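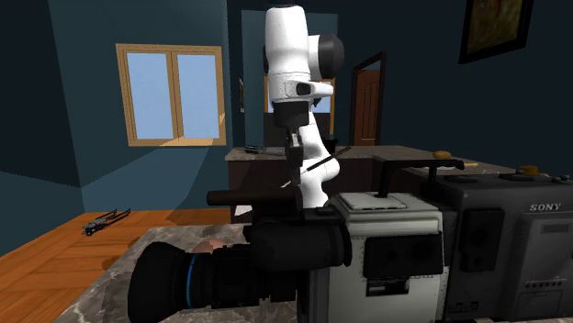

Big black zoom lens at the front, Sony recorder at the back.

Halfway and I'm top!

2022-01-04

I have waited four seasons to type that. After the Christmas fixtures I am sitting at the top of our fantasy league with 574 points, and I'm going to enjoy it for as long as it lasts, which on past form will be until the pitches thaw.

For anyone who has wandered in from elsewhere, a bit of background. Ours isn't one of the big fantasy games with an app and millions of players. There are 14 of us, and we pick our squads from the county league, so semi-professionals and students and one very good left back who teaches geography. Noreen Daly set it up in the back of a notebook after Clokham got promoted. It moved to a spreadsheet the year after, when two people claimed to own the same goalkeeper and the notebook backed both of them up.

We do an auction in August. Everybody gets a hundred pretend pounds, we go round the table naming players, and the bidding goes on until people start being silly. I love the auction more than almost anything else in the year. You can do all the homework you like, and I do (I had a folder), and then somebody puts 31 on a winger you had down for nine and your whole plan is in the bin before the crisps have come round.

So how am I top? Mostly full backs, and I want to go on about this for a bit.

Our scoring is four for a goal as a forward, five as a midfielder, six as a defender, three for an assist, and four for a clean sheet if you're a defender or keeper. One off for a booking, three off for a red. It's lifted from the normal games with the edges filed down so that Noreen can work it out from match reports. What I noticed over the summer, going back through last year's sheet with a pot of tea, is how many assists in this league come from long throws and corners. The pitches are heavy from October, nobody wants to play through the middle of a bog, and the ball goes out a lot. And who takes the throws? Full backs! Full backs who go for two or three pounds in the auction, because everybody is saving up for strikers.

I bought four of them. I had Illasholm's right back for two pounds, unopposed, and he has seven assists. I also got both of Wasten's, which felt greedy at the time and has been magnificent, since a clean sheet pays twice and Wasten let in next to nothing in autumn. Benedikt Tanner laughed at me across the table when I went for the second one. Benedikt had spent 46 on the Clokham centre forward and was feeling pleased with himself, and to be fair that centre forward has been brilliant, so Benedikt is second and gaining.

The thing about a cheap defence is that you've then got stacks of money for later. Most of the room was broke by the time we got to the midfielders' second round, and I was sitting there with 28 pounds and no competition apart from Mairéad Madigan, who had also been quiet. She and I ended up bidding against each other for everyone decent. I got the Illasholm captain for 12. She got his partner for 11. We've been arguing about who did better ever since and the answer swaps over most weekends.

I don't want to pretend it was all genius. I paid 17 for a striker who did his hamstring in the warm-up on the first day. Not even during the match! He came back in November, scored on his return, and got sent off for what he did next, so that was one point for the afternoon. I kept him, as I get sentimental, and I'm trying to be stricter about it.

The Boxing Day derby

Now, the derby. Wasten against Clokham, 2,668 people through the gate, which is a ridiculous crowd for this level and made the little stand sound like somewhere proper. I went with Aisling Keane and we had to park by the garden centre and walk. It was one of those flat grey December days when the floodlights go on at half past one and everyone's breath hangs about.

I had both Wasten full backs, remember, and Benedikt had the Clokham striker, so as far as I was concerned this was a private matter between the two of us and the other people in the ground were extras. He was down at the far end with his dad. We could see each other's hats.

Nil–nil at half time and I was as happy as I've ever been at a football match. Eight points from clean sheets just sitting there. I had a pie. Aisling, who'd got nobody from either side and had come for the football, kept saying what a good open game it was, and I kept saying it was terrible and could somebody please put the ball out.

Then just past the hour, Clokham broke from a corner, three passes, and the striker took it round the keeper as calm as you like. Four to Benedikt, eight gone from me, twelve points' difference in the time it takes to say it. I saw the hat go up in the air at the far end.

But — and this is why I love this daft game — with five minutes left Wasten got a throw level with the box, my left back launched it, it came off two heads and my right back, of all people, was there at the far post to shin it in. A full back from a full back! We had a long discussion afterwards about whether the throw counted as the assist, given the flick-ons. Noreen's rule is that the match report decides, and the match report gave it to the left back. Six and three. One–one, I came out ahead on the day, and I've read that report more often than some novels.

At the bottom

Spare a thought for Nataša Softić, who is bottom with 415 and has had the worst luck I've ever seen. Her keeper moved to Portugal for work. Her best midfielder signed for a club two divisions up, and under our rules you get his auction price back and nothing more, by which time there was no one left worth buying with it. She's still doing her team every Friday and she's still the first to post when somebody scores, so I hope the second half is kinder to her. She did win the Kwiatkowski last year, so the cabinet isn't bare.

I should explain the Kwiatkowski. It's our knockout cup, run over the second half of the season, named after a goalkeeper who played eleven games for Illasholm and saved a penalty in four of them. The draw is in a fortnight. With 14 in it, two people get a bye in the first round, and there's always grumbling about that, most of it from me. You pick one squad for the cup and it has to be different from your league side by at least three players, so suddenly everybody's bench matters. It's a lovely bit of rule making and I wish I could say I'd thought of it. Mairéad did.

What I'm doing in the window

We're allowed trades through January and then it shuts. Up to now I've always been terrible at trading. I fall for my own players and I can't bear to see one score for someone else. This year I've made myself write down what I need and stick it on the fridge.

First, I need a striker who stays upright. The hamstring man is available if anyone's reading. He's fit, he's served his ban, he's got a home run of fixtures coming up, and I'd take a steady midfielder for him and no hard feelings.

Second, I've got to decide about the Wasten pair. My head says sell one now while everybody remembers the derby. Wasten have five away games in a row from the end of the month, two at Illasholm's end of the county, where the wind comes straight across the pitch, and they haven't kept a clean sheet away since October. If I keep both and they ship goals, I lose twice, the same way I've been winning twice. Aisling has offered me her second-best midfielder for the left one. It's a good offer. I've not slept on it so much as lain awake on it.

Third, postponements. Last season I lost my lead over three frozen Saturdays, with seven of my players at clubs whose grounds went off and Benedikt's lot all playing on the one artificial pitch in the league. I've been through the list again and I've only got two from there. I'd like four by February. The trouble is that everyone else has worked this out as well, and prices for perfectly ordinary players with a plastic pitch have gone through the roof.

If you run a small league of your own and you've been playing it with the big national competitions, do try it with your local one for a season. You'll have to do some of the adding up yourselves, and you'll spend a lot of time waiting for a match report from somebody's phone, but you can go and stand ten feet away from your own right back on a Saturday and shout at him. Mine waved once. I don't think he knows he's mine.

Trades are open, you all know where I am, and Aisling, I'll let you know by Friday.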